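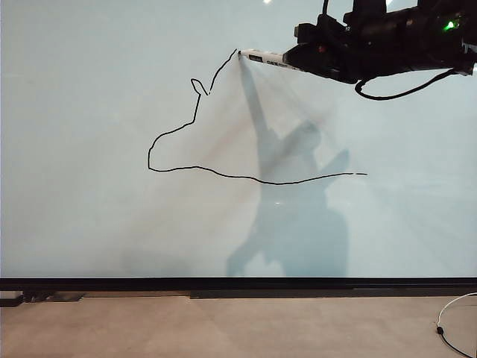 4. Dias de descanso e desempenho na Liga Skoltar de hóquei em campo

4.1. Âmbito e delimitação

A presente secção examina a relação entre o intervalo de descanso de uma equipa e o resultado obtido no jogo seguinte, tomando como universo a fase regular da Liga Skoltar. A prova foi escolhida por três razões de ordem prática: o calendário é publicado integralmente antes da primeira jornada, as fichas de jogo seguem um modelo único e a distância entre recintos varia o suficiente para permitir a separação, ainda que imperfeita, entre o efeito da viagem e o efeito do descanso.

Ficaram fora da análise os jogos da Taça Ó Riain, disputada em eliminatórias. A taça interessa apenas como fonte de congestionamento do calendário: uma equipa que nela avança chega à jornada seguinte da liga com menos dias de recuperação do que o adversário já eliminado. Os jogos de taça entram, portanto, no cálculo do intervalo, mas não na variável dependente. O mesmo critério foi seguido nos particulares de pré-época, quando realizados em setembro já depois da jornada inaugural e comunicados à organização.

O intervalo de descanso define-se como o número de dias completos decorridos entre o fim de um jogo oficial e o início do seguinte. Um jogo ao sábado seguido de outro na quarta-feira corresponde, assim, a três dias completos. Esta contagem difere da usada em parte da literatura sobre desportos coletivos, que subtrai simplesmente as datas, e torna os valores aqui apresentados inferiores em uma unidade aos desses trabalhos.

4.2. Dados

A base reúne 387 jogos da fase regular. As fichas foram recolhidas em formato digital e transcritas para uma tabela única, com uma linha por equipa e por jogo. O fecho da recolha ocorreu no domingo, 1 de abril de 2018; as correções publicadas pela organização depois desse dia não foram incorporadas.

De cada ficha foram extraídos o resultado, a hora de início, o recinto, a composição inicial, as substituições registadas e os cantos curtos concedidos e convertidos. A liga não publica dados de posicionamento nem de distância percorrida. A ausência dessas medidas impede qualquer afirmação direta sobre carga física, e o termo «fadiga» é evitado no resto da secção, salvo quando se discute trabalho alheio.

O tempo de viagem foi calculado por estrada, entre o recinto habitual da equipa visitante e o recinto do jogo. Considerou-se viagem longa toda a deslocação superior a 300 quilómetros. O limiar coincide com aquele a partir do qual o regulamento da liga comparticipa a pernoita da equipa visitante, e marca por isso uma mudança efetiva nas condições de preparação: abaixo dele, a maior parte dos clubes viaja no próprio dia; acima, chega na véspera. As deslocações classificadas como longas somam 112 jogos, repartidos de modo desigual, com forte concentração nos encontros realizados em Zakville, cujo recinto é o mais afastado do conjunto.

A codificação dos intervalos foi feita em Dorevance, a aplicação usada pela liga para elaborar o calendário, e verificada manualmente sobre as fichas. As discrepâncias deveram-se quase sempre a jogos adiados: a aplicação conserva a data original quando o adiamento é decidido depois da publicação da jornada. Nesses casos prevaleceu a data da ficha.

4.3. Especificação

A variável dependente principal é a diferença de golos, do ponto de vista da equipa visitada. Como variável secundária usou-se o resultado em três categorias (vitória, empate, derrota), estimado por regressão logística ordinal. A diferença de golos tem a vantagem de conservar informação que as categorias perdem, mas é sensível a resultados dilatados, frequentes quando uma equipa retira o guarda-redes nos minutos finais. Para limitar essa influência, as estimativas foram repetidas com a diferença truncada, sem alteração do sinal de nenhum coeficiente.

O regressor de interesse é a diferença de descanso entre as duas equipas. Trabalhar com a diferença, em lugar do valor absoluto, responde à pergunta que mais interessa a quem elabora calendários — saber se uma assimetria prejudica a equipa que dispõe de menos tempo — e elimina os efeitos comuns a ambas, como a época do ano ou a interrupção de inverno. Tem também um custo: dois jogos em que ambas as equipas descansaram pouco e dois jogos em que ambas descansaram muito recebem o mesmo valor nulo. O modelo inclui por isso um termo adicional para os jogos em que nenhuma das equipas teve pelo menos 4 dias de intervalo.

A qualidade relativa das equipas foi controlada por uma classificação dinâmica, atualizada depois de cada jornada apenas com informação anterior ao jogo em causa. A alternativa mais comum, a classificação final da época, foi rejeitada. Uma equipa com calendário desfavorável termina pior classificada em parte por causa desse calendário, e usar a posição final como controlo absorveria uma porção do efeito que se pretende medir.

Foram ainda incluídos efeitos fixos por recinto. A liga utiliza relvados sintéticos de base de água e de base de areia, e a velocidade da bola difere entre uns e outros. Uma equipa habituada a um dos tipos pode render menos no outro independentemente do descanso. O efeito fixo capta a componente média dessa diferença, embora não a interação com o adversário concreto.

Os erros-padrão foram agrupados por equipa visitada. O agrupamento duplo, por visitada e visitante, produziu intervalos ligeiramente mais largos e não altera a leitura.

4.4. Resultados

A diferença de descanso apresenta associação positiva com a diferença de golos no conjunto da amostra. O coeficiente é pequeno face ao da classificação dinâmica, que explica a maior parte da variação, e o seu intervalo de confiança aproxima-se de zero na especificação com todos os controlos. Na regressão ordinal o sinal mantém-se e a precisão diminui, como seria de esperar com uma variável menos informativa.

A relação não é linear. O efeito concentra-se nos casos em que a equipa menos descansada teve menos de 4 dias; acima desse valor, um dia adicional de intervalo não se associa a qualquer alteração mensurável do resultado. A forma da curva é compatível com a prática de treino descrita pelos clubes nos inquéritos internos da liga: com uma semana completa entre jogos, o plano semanal é o mesmo quer o adversário tenha jogado no sábado ou no domingo.

O termo relativo aos jogos em que ambas as equipas descansaram pouco não é distinguível de zero na diferença de golos. É, contudo, negativo quando a variável dependente passa a ser o total de cantos curtos convertidos. A interpretação deste resultado exige cautela. A conversão depende de um número reduzido de especialistas por equipa, e a rotação do plantel em semanas congestionadas pode deixá-los fora do campo no momento da execução. As fichas registam as substituições, mas não as reentradas, que no hóquei em campo são ilimitadas, pelo que não é possível saber quem estava em jogo em cada canto.

A viagem longa, tomada isoladamente, não melhora o ajuste do modelo. A interação entre viagem longa e descanso reduzido tem o sinal esperado, desfavorável ao visitante, mas assenta em poucas observações e depende muito dos jogos em Zakville. Excluindo esse recinto, o coeficiente da interação reduz-se e perde significância aos níveis convencionais. Duas leituras são possíveis. A primeira atribui o efeito à distância, que ali atinge o máximo. A segunda atribui-o ao próprio recinto, exposto ao vento lateral durante boa parte da época e com horário de início mais tardio do que os restantes. Os dados disponíveis não permitem decidir entre ambas.

4.5. Verificações de robustez

Três alterações foram testadas. A substituição da classificação dinâmica por uma medida construída apenas com golos marcados e sofridos nas cinco jornadas anteriores aumenta o coeficiente da diferença de descanso e alarga o respetivo intervalo. A exclusão dos jogos adiados, cujo reagendamento pode ter sido pedido por uma das equipas e não ser por isso independente do seu estado, deixa a estimativa praticamente inalterada. A exclusão das duas últimas jornadas, nas quais algumas equipas já não disputavam posição, reforça-a.

Foi também realizado um teste de placebo, com o intervalo de descanso anterior substituído pelo intervalo seguinte ao jogo. O descanso futuro não deveria explicar o resultado presente, e o coeficiente obtido é, de facto, próximo de zero. O teste não exclui a hipótese de o calendário favorecer sistematicamente certos clubes por via da disponibilidade dos recintos, mas torna-a menos plausível enquanto explicação única.

4.6. Limitações

A presença na Taça Ó Riain não é aleatória. As equipas que nela avançam são, em média, mais fortes, e são também as que acumulam intervalos curtos. Se a classificação dinâmica medir a força com erro, parte dessa força permanece no termo residual e o efeito do descanso aparece atenuado. O enviesamento tem, neste caso, direção conhecida: as estimativas apresentadas deverão ser lidas como limite inferior.

A dimensão dos plantéis constitui uma segunda fonte de heterogeneidade. O regulamento fixa o número máximo de inscritos, mas vários clubes mantêm-se abaixo dele, e a capacidade de rodar jogadores numa semana com dois jogos difere em conformidade. A inclusão do número de inscritos como controlo foi tentada e abandonada; as listas são atualizadas ao longo da época e a liga conserva apenas a última versão.

Por fim, a amostra provém de uma única competição, com regras próprias de pernoita e de reagendamento. A transposição dos valores para torneios concentrados, em que as equipas jogam em dias alternados no mesmo recinto, não é defensável sem dados adicionais. Nesses torneios a viagem desaparece e o intervalo é quase sempre inferior ao mínimo observado na Liga Skoltar, o que coloca a questão fora do domínio em que o modelo foi estimado.

Figura 4. Desenho de linha contínua a marcador preto sobre quadro de superfície clara.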